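Préhenseurs portatifs pour collecte de données — budget patins et pièces d'usure

Bivel
Bonjour,
Je prépare l'enveloppe matériel pour le site de Wirnenport. Deux préhenseurs portatifs à doigts parallèles, tâches de table : couverts, gobelets, petits emballages. Devis de Penach : 217 € le jeu de patins nervurés, 181 € le jeu lisse. Durée de vie non précisée. Combien de jeux prévoir par poste ?

Somboon
Tout dépend des objets. Sur des pièces minces et rigides, type baguette en plastique, la charge se concentre sur une bande étroite et le patin se marque toujours au même endroit. 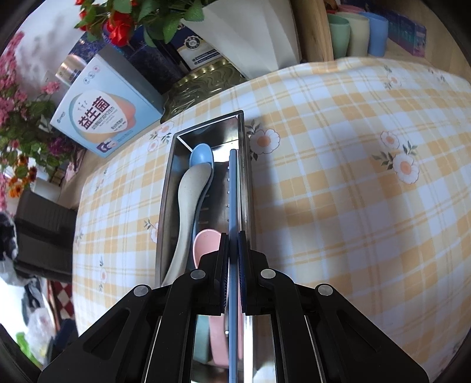 Je compterais donc deux jeux nervurés par poste, plus un en réserve commune. Le lisse est moins cher mais la baguette pivote entre les doigts dès qu'on incline — vous perdrez la différence en prises ratées.

penach_user
Pas d'accord. Chez nous le lisse tient très bien les manches ronds si la surface est dégraissée. Le nervuré se justifie pour les cuillères, et encore. Commencez par un jeu de chaque et mesurez.

Somboon
Dégraissée à quelle fréquence ? Il faut chiffrer le temps opérateur.

penach_user
Toutes les 15 prises. Quelques secondes.

Bivel
Merci. Je pars sur un jeu de chaque par préhenseur, soit 796 € pour les deux postes. La réserve passera sur la ligne consommables en mars. Quelqu'un a le délai réel de réappro ? Le devis n'en parle pas.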